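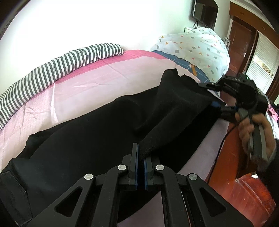 Player Conduct and Legal Education Program
Interim report to the Uvotex Fund, second reporting period

Prepared by Padmavathi Joseph, program office, Wallau

1. Status

Classroom delivery is on schedule. Case support is behind. Spending to the end of September stands at 90 percent of the period budget, with the underspend entirely in outside counsel fees.

2. Delivery

The consent and civil liability module was given to 675 contracted players in the men's and women's basketball leagues. A further 465 academy players took the shorter version, which leaves out the section on settlement and confidentiality clauses. Raffaele Villa rewrote that section after players' agents objected to the wording on media statements. The new text tells players to make no public comment on a pending civil claim, including through friends or personal accounts, and to pass all press calls to the club.

Attendance was lowest among players on short contracts. Four clubs signed them after the autumn sessions had closed. Catch-up sessions are booked at Iltska and will be run by Dušan Jelínek.

3. Reporting line

The confidential line moved to the new provider, Bellini, at the start of the period. Call hours now run to 11 p.m. Calls from complainants and calls from players are handled by separate staff and logged in separate files - this was a condition of the grant. An access check by Annunziata Russo found two user accounts with rights to both files. Both were closed the same day.

4. Open issues

The leagues have not agreed on when a club must suspend a player named in a civil suit with no criminal charge. Teemu Rautiainen has circulated a third draft. Two clubs want the decision left to the team, and the players' union wants a hearing first.

Translation of the handbook is late. The Italian text is done, the Czech text is with the reviewer.

5. Request

We ask to carry the unspent counsel fees into the next period under the same budget line. No change to the total grant is requested.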